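Speaker notes: "Does tidying make you work better?"
Evening session, Irnstead. Go slow on the first part, people arrive late.

Opening. Ask who has been told that a clear desk means a clear mind. Wait for hands. Then ask who has seen the evidence. I spent most of July looking for it and came back with very little.

The Pelupessy survey is the one everybody quotes. 1,128 people started it and 1,033 finished. All of them graded their own tidiness and their own output, on the same form, in one sitting. People who like themselves give high marks twice. I would not buy a chair on that basis.
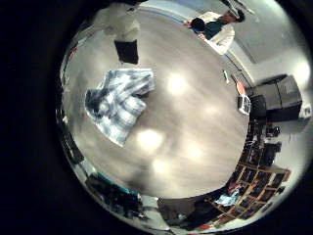 Checked cloth on a wood-grain floor. Mess, or just a cloth?

Let them argue for a minute. Adi Chin will say mess. When I tried this at Histitz the room split nearly in half, and both halves were sure. If we can't agree on what clutter is, be careful with anyone who sells a score for it.

Next, the Arnimus method. Two weeks of clearing, then four weeks of "maintenance." Kurniawati Wijaya went through it with her whole office and reported that they felt great. Fine. They also got new hours and a new manager that spring. Which of those did it? Don't be rude about this, she may be in the room. 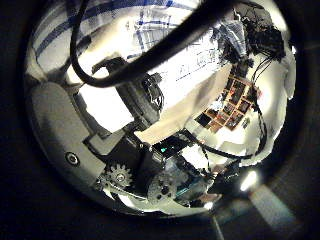 The before-and-after photo is the weakest evidence of the lot. You pick the moment, you pick the angle, and you shove the rest out of view. Ask how they would grade a picture with a black cable looping across it. Most will mark it down on the spot, without asking what the cable is for or whether anyone's work suffered. Pause. Drink some water.

Hanna Jasińska's objection, which is a good one: some people truly can't think with stuff lying about. I believe her. That tells us about some people, and the books are sold to everyone. Ask what it would take to find out who is who

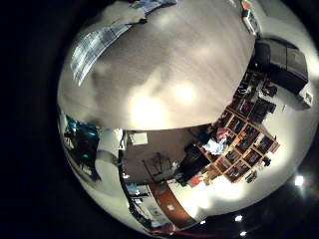 and whether any of the paid programs have tried. I wrote to Arnimus twice. One reply, with a discount code in it.

If time is short, skip the storage bins story and go straight to questions. Ilham Siregar has the microphone. Eirini Giannakopoulos wants the hall lights up by 9.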